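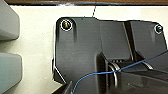
The repair evening at Flatidgate is sold to newcomers as a cheerful way to save money, and I went along doubting most of it. The pitch is that anyone can open up a dead appliance, find the fault and take it home working. Perhaps. What you mostly find is dark plastic, moulded into ribs and channels whose purpose is clear only to whoever drew them. A brass-coloured screw sits in its round recess at one corner, a smaller and more silvery one at another, and a thin blue wire wanders over the lot. Good luck working out which of those matters.

Heidrun Holzer, who has been mending things on Berchtold Street for 22 years, thinks I am being unfair. "People are frightened of the screws," she told me. "Then they get one out and they're frightened of the spring." She charges nothing for advice and 24 pounds for a repair, if there is one to be had.

I put it to her that a new Gonik costs little more than that. She didn't argue. She did say that the last one she opened had been glued shut, and that she had charged the owner nothing and sent him home with the pieces in a bag.

Damian Baumgartner is keener. He wants Gralmont, the firm that lets the hall, to give over a second room from April, and he talks of over 100 items a month. I asked how many of those would still be working by Christmas – he hasn't kept a record, and nor has anyone else I spoke to. Until somebody does, I'd treat the claims about landfill with some care.

My own kettle is still on Heidrun's shelf.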